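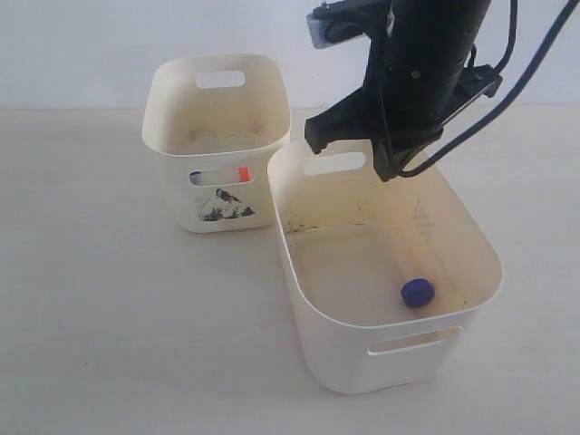 ## Small grants – questions we get asked a lot

Put together quickly between rounds. If something's missing, email the grants inbox and we'll add it.

**Who are Hesus?**

A small funder. We give money to community groups working with young people, older people and anyone who's on their own more than they'd like. We also pay for evaluation, if you want to find out what your project is doing and can't afford to.

**How much can we ask for?**

Up to £3,000. Less is fine. A lot of good applications come in well under.

**Do we have to be a registered charity?**

No. You need a bank account in the group's name with two signatories, and some kind of written rules. One page will do. If you've got neither, find a bigger organisation to hold the money for you and get them to sign section 4 of the form.

**What won't you fund?**

- anything that's already happened
- trips abroad
- party political stuff
- general fundraising (dinners, raffles etc)
- a whole salary – part of one is ok, tell us which part

**Can we spend it on food?**

Yes!! Asked every round. Lunch clubs, snacks for after-school, tea and biscuits. Put it in the budget as its own line, don't hide it under "sundries".

**When's the deadline?**

Two rounds a year. The next one closes at the end of August, 5pm. The form shuts itself off at 5 and we can't open it again, so please don't be filling it in at 4.55.

**How long til we hear?**

Up to 10 weeks. Quicker if the round is small. Chasing before then won't speed it up – but do tell us if your contact details change, we've had offers bounce back.

**Who decides?**

A panel of four. Vasiliki Christodoulou chairs. Two of the others come from groups we've funded before, and they step out of the room for anything they've got a link with.

**We got turned down last time. Can we try again?**

Yes, once per round. Ask for the feedback first. Usually it's the budget not adding up, or we couldn't tell who the project was for.

**What's the difference between Sustometti and Nouri?**

Two funds, same form.

Sustometti – projects for older people. Befriending, exercise classes, lifts to things, memory groups.

Nouri – ages 11 to 25. Youth clubs, mentoring, sports, young carers.

If your project mixes ages tick both and we'll sort out which pot it comes from. You can't get money from both for the same project.

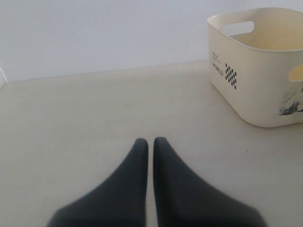

*Gripper over the tabletop*

**Do we have to write a report?**

A short one. Four questions, two pages at most. Due when the money's spent or after a year, whichever's first. Quotes from people who came along are very welcome, with their permission. No report, no second grant.

**What counts as evidence?**

Depends on the size of the project. Attendence sheets and a handful of honest conversations are plenty for most. We don't expect before-and-after surveys from a knitting group. If things didn't go to plan, say so, it won't count against you.

**Can we get help with the evaluation?**

Yes – Prillent do this for us. They're a small research team and it costs you nothing. Deok-su Wang runs the drop-in calls and will look over your questionnaire, or talk you out of having one. Tick the box on page 2 of the form and he'll be in touch.

**Plans have changed. Do we need to tell you?**

New venue, new day, different tutor – no. Different people, different activity, or moving more than a tenth of the budget – yes, email before you spend it. We nearly always say yes.

**What about safeguarding?**

If you work with under-18s or adults at risk we need to see your policy before any money goes out. It has to name a person, and that person has to still be with you. Check this. Old names are the main hold-up every single round.

**Can I apply on paper? Or in another language?**

Paper, yes, ask and we'll post one. Large print too. Other languages – get in touch a few weeks ahead of the deadline so we can book a translater.

**Can someone just talk it through with me?**

Of course. Leave a number with the grants inbox and a good time to ring. Mornings are easier our end.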